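Flollbridge Works – tenants' and partners' meeting
Minutes, January session, Friday, 9:30 a.m.
Upstairs meeting room, Building 3

Chair: Folasade Oyelaran
Minutes: Jarosław Tokarz
Also present: Kemus (two people), Liyanage (one), Perkero (one, left after item 4)

1. Previous minutes
Accepted with one change. Perkero did not "welcome" the new service charge. They said they had read it.

2. Startup floor
Kemus presented the plan to turn the second floor of the old mill into shared offices for young companies. The space is 2544 square feet on the landlord's drawing and 1805 on the drawing Kemus brought. The chair asked which was right. Kemus said the larger one includes stairs and the loading area. The minute-taker asked who rents a desk on a staircase. No answer was recorded.
Kemus expects the floor to be full by summer. Asked for names of interested companies, they gave one, and it is already a tenant on the ground floor. The chair said moving a tenant up one flight is not growth and should stay out of the city grant application.
Action: Kemus to bring a single measured drawing and letters from companies willing to pay rent.

3. City grant
Liyanage went through the draft. The word "ecosystem" appears on every page and the rent per desk appears on none. The draft also promises a mentor network. When asked, Liyanage said the mentors would be "drawn from the community" – meaning the people in the room, none of whom had been asked.
Agreed to hold the draft back until it has a rent figure and the mentor section is either backed by names or removed.
Action: Liyanage.

4. Electricity
Perkero disputes its last bill of $2517. The landlord's split goes by floor area, which brings us back to the drawings. Perkero wants its own meter and will not pay for a study on whether it needs one. The chair thought this fair. Kemus did not.
Action: J. Tokarz to get a price for separate meters.
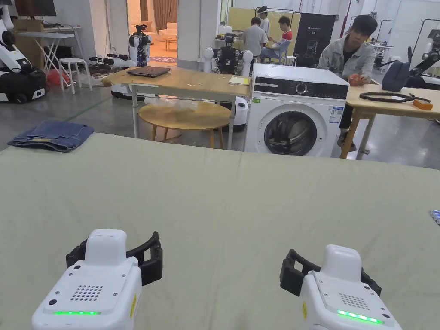 Large table with green cloth, folded jeans at the far left corner.

5. Name and sign
Kemus proposed renaming the building "Flollbridge Launch Quarter". The chair noted that it is one building. Deferred, with little regret.

6. Other business
The front door still sticks. It was reported as fixed at the last two meetings. Liyanage asked for the word "fixed" to be used with more care.

Next meeting: same room, 9:30 a.m., once the drawing is in.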